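Skornley Half-Size Galley Trolley (refurbished)

Home > Galley and Cabin > Trolleys > Half-size

Price: on request, ex works Utlow
Availability: in stock, quantities vary with how many airlines have been repainting lately
Condition: Grade A or Grade B (see below)
Lead time: 28 days for standard colours

The Skornley half-size is the short one. If you've ever been wedged in an aisle seat and had your elbow clipped by something metal and unapologetic, you've probably met its full-size relative, and the half-size will do much the same job on a smaller elbow. It fits galleys where the long version won't go, turns in a tighter space and can be pushed by one member of crew while the other deals with row 28 and its views on the tea.

We buy them in when fleets are retired or liveries change, strip them down at our workshop in Utlow and send them out again to small charter and regional operators who would prefer not to spend new-trolley money on something that carries crisps.

What we do to them

Every trolley comes apart completely. The wheels come off and go in the bin without ceremony. We fit new castors, new brake cables and new door seals as a matter of course, and the runners inside are checked with a full set of drawers, loaded, by somebody who pulls them in and out until they're bored. Panels with dents you could lose a teaspoon in are replaced. Panels with smaller dents are graded.

The brake pedals get the most attention. Red is stop, green is go, and on a trolley which has been kicked several times a day for years both can end up meaning "perhaps". We replace the whole pedal assembly if there's any play in it. Then the trolley goes on the tilt board, fully loaded, with the brake on, and stays there over lunch.

Grade A or Grade B?

Grade A means new outer panels and a finish that will stand up to being looked at by your commercial director. Grade B means the original panels, cleaned and touched up, with honourable scars. Mechanically there's no difference between them. Passengers have never once asked us which grade they were being served from, but we do sell a lot of Grade A to airlines launching in the summer and a lot of Grade B to the same airlines the following winter.

Options

Zamudio door latch. A quarter-turn latch with a deeper thumb recess, for crews who found the original one hard on the nails. It can be fitted to both doors or just one, though if you choose just one we'd ask you to decide which end is the front and stick to it.

Dry ice tray. Slides in at the top and takes up one drawer position.

Top tray with raised lip. For bottles and the coffee pot. The lip is higher than it used to be. We had feedback.

Colours. Grey, dark blue and white are standard. We can match anything else from a painted sample, but please send a sample and not a photo taken on your phone under the lights of the crew room. We've had a teal trolley in the corner since June that was meant to be green, and it's still for sale if anybody would like it.

Specification

Width and height: standard for half-size galley positions
Doors: two, opening to the side of the body and held by magnets
Drawer positions: 7
Castors: 4, new, swivelling
Brake: pedal at one end as standard, both ends on request
Placard: refitted with part number and maximum load
Paperwork: release certificate supplied with each unit

Please check your galley drawings before ordering. "It looks about right" has cost more than one customer a return trip on a pallet.

Spares

Anything we fit, we sell separately. Castors go in sets, because people who replace one are always back for the others. Door seals are cut to length and come with a sheet of instructions that has been rewritten so often it's now quite good. The Zamudio latch can be fitted with the trolley in place, given a screwdriver and a reasonable amount of patience. Brake cables can't, and the trolley has to come out to a bench.

Our spares counter at Utlow is open to callers from 9am until 4pm. Ring the bell and give it a minute.

Buying in quantity

Most orders are for a handful. For 33 or more we'll hold your price for a year and let you call them off in batches, which is useful if your aircraft are turning up one at a time and slightly later than the press release said. The largest single order we've shipped was 53, to an operator that had counted its galleys twice and got a different answer each time. They kept the extras as spares and we thought it best not to comment.

We also take part exchange. Bring us your tired Skornleys, or the Drovden equivalents, and we'll knock something off. Drovden trolleys are perfectly decent, but the hinge pins are a different size from everyone else's and always have been, so the allowance is a little lower. We're told there was a reason at the time.
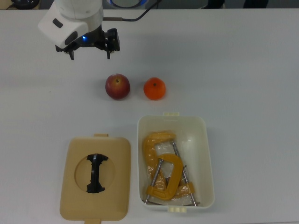
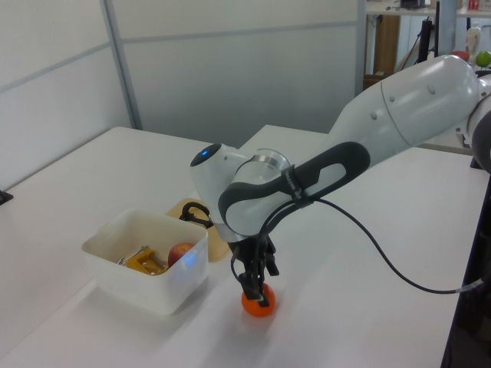 Delivery and returns

Trolleys travel strapped upright on pallets, brakes on, doors taped. Leave the tape alone until the trolley is off the pallet and on a level floor. Delivery in mainland Britain is by our own van if the order is small and by a haulier if it isn't. For anywhere further off we'll quote, and we'll need to know whether there's a forklift at your end. A "yes" here should mean a forklift that works and someone on shift who's allowed to drive it.

Unused trolleys in standard colours can be returned for a refund less carriage. Trolleys painted to your own colour can't, for which see the teal one.

The warranty covers castors, brakes, latches and seals for a year. It doesn't cover damage from catering trucks, or from being used as a step, or whatever happened to the one that came back to us with a bicycle bell on it. (Nicely fitted, we'd add. We've left it on.)

To order

Send us your aircraft type, the galley position, the grade and the number you need. If you aren't sure of the galley position, send the drawing and we'll find it. Quotes normally go out the same afternoon if your email reaches us before noon.

Related items: full-size trolley, waste trolley, atlas drawers, castor sets, Zamudio latch kit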